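Gallery: living room surfaces and loose keys, Vasstead apartment. 5 Sep 2019

The entries on this page belong to the section on everyday rooms with hard flooring and light furniture. The room is a family living room on the Trisside side of the building. The subjects are the floor, a folding table, and the keys placed on the table. Notes cover surface, wear, and care. Dimensions are left out, as the furniture list carries them. Camera height varies between pictures, so sizes should not be compared from one to the next.

**1. Floor**

The floor was the first item on the list and the one that affects every other piece in the room. Polished stone gives a low-friction surface, and a light table will slide on it if the leg tips are worn.

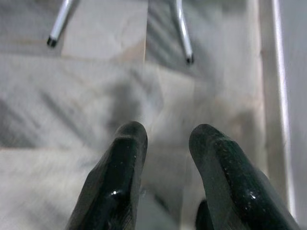 Polished stone should be cleaned with a neutral product and a flat microfiber pad. Vinegar and lemon-based cleaners etch marble and leave dull spots that a mop will not remove. Cleaning across the joints collects less grit than cleaning along them, and the gray veining here, which runs on a diagonal, hides light dust well enough that the floor should be checked against a low lamp before it is called clean. One tile is a warmer beige-cream than the gray stone next to it. Variation of this kind is normal in natural stone and is sorted out at dry layout, before any adhesive is mixed. For a worn finish, the Kanagaratnam care sheet used in this section gives a hand-polishing sequence that starts at 1,000 grit and ends at 2,000, with a full rinse between the grades. Small areas only. Larger ones are a job for a floor machine and a contractor.

**2. Folding table**

The table is the working surface of the room. Folding tables with plastic tops and metal frames are common in apartments because one person can move them. The usual faults are a loose crossbar, a missing foot, and scuffing on the top. Scuffing is cosmetic. A missing foot is more serious on stone, where bare metal will scratch the polish at the first push. 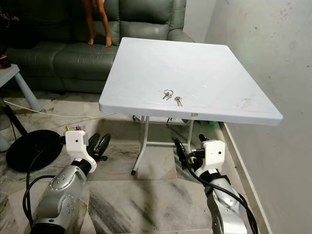

*White folding table with a lightly scuffed top, two small bunches of keys near the front edge, dark green sofa behind.*

Routine checks for a table of this type:

- Press down on each corner in turn. Any rocking points to a frame that is not fully open or a foot that has worn short.
- Look at the rubber feet every November, when the section list is reviewed. Replace them as a full set.
- Wipe the top with warm water and dish soap. Let a paste of baking soda stand for 60 seconds on gray marks, then wipe it off.
- Keep solvents off the plastic. They soften it and make later marks harder to lift.
- Run cables along the wall where possible. A cable lying across the floor near table legs will be caught when the table is folded.

Leather seating has its own page. The only point that applies here is spacing: leave a hand's width between a sofa arm and a table corner, or the corner will rub a line into the hide.

**3. Keys on the tabletop**

Loose keys are included in this section because they are the most common small metal item left on a living room surface. They mark plastic tops, though slowly. Most of the damage is done when a bunch is dragged to the edge to be picked up. A shallow tray solves the problem, and so does a hook by the door. The Gristent tray listed in the furniture notes has a felt base and a raised lip, size 2, and takes several small rings without crowding.

Split rings should be checked by hand. If the coils can be parted with a fingernail, the ring has been overstretched and will shed a key sooner or later. Brass keys wear faster than steel ones at the tips of the teeth, and a worn key should be copied from the code or from an unworn duplicate, never from itself.
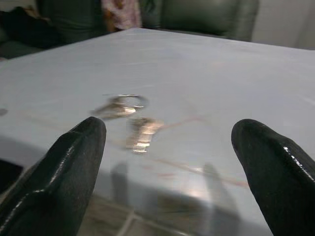 **Can scratches from keys be removed from a plastic tabletop?**

Light ones can be reduced with a plastic polish and a soft cloth, worked in small circles and wiped clean. A scratch deep enough to catch a fingernail will stay visible, and sanding it usually leaves a dull patch larger than the mark.

**Related pages in this section**

- Leather and padded seating
- Side tables and small stands
- Cable routing in rooms without floor outlets
- Entry hooks, trays, and key storage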